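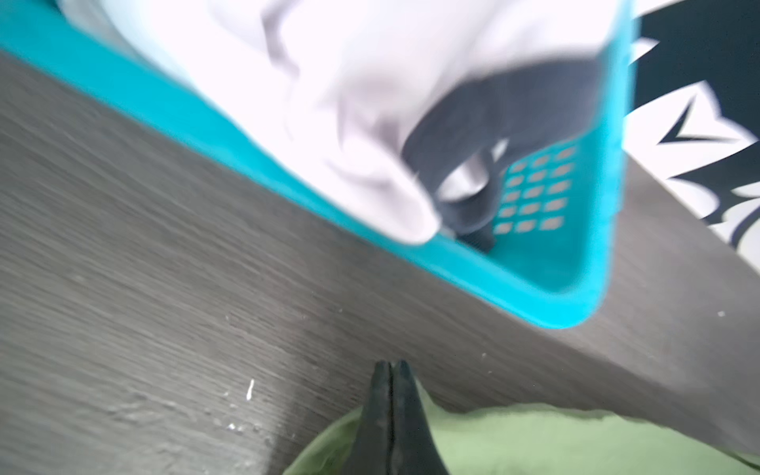
The turquoise basket, with white and dark grey things in together (see item 2)

Valtamlow House, residents' laundry meeting
Monday, 7.30 pm, ground floor kitchen
Minutes by Nour Geagea, flat 5

Right, I said I'd type these up while I could still read my own writing, so forgive the order, we did wander a bit. Apologies from the Khoury flat, who sent biscuits (thank you!).

1. Last minutes
Agreed, apart from the spelling of Zimville, which I'd managed to get wrong twice. Fixed now.

2. Baskets
We spent ages on this one! The turquoise basket is meant to be for whites only. I think the white thing is a sheet, my neighbour on the left was sure it was a towel, and we had three different guesses about the grey one (strap, sleeve, some sort of thin top). Anyway, whichever it is, darks go in the other basket from now on. Agreed, with one grumble from the top floor about having to carry two baskets down the stairs.

I asked if we could also stop piling things on top of a full basket. Agreed in principle. We'll see!

3. The dryer
Still squeaking. The Druvport repair people quoted 200 pounds for a new drum belt and labour, and there's 636 in the laundry tin, so we can manage it. I'm to ring them back and try for a morning visit. Somebody wanted a second quote but didn't want to be the one to get it, so we're going with Druvport.

4. Odd socks
The bag on the hook now has more than 10 in it. Please have a rummage before the end of April, after that they're going for dusters.

5. Evening washes
Last load on by nine, same as before. Flat 2 asked for half past on work nights and we said yes for a trial month, as long as the door's kept shut (it bangs).

6. Anything else
Powder or liquid? We ran out of time, thank goodness. Carried over to next month.

To do: me, ring Druvport and put a WHITES label on the turquoise basket. Flat 2, felt pad for the door.

Finished at quarter to nine, biscuits finished well before that.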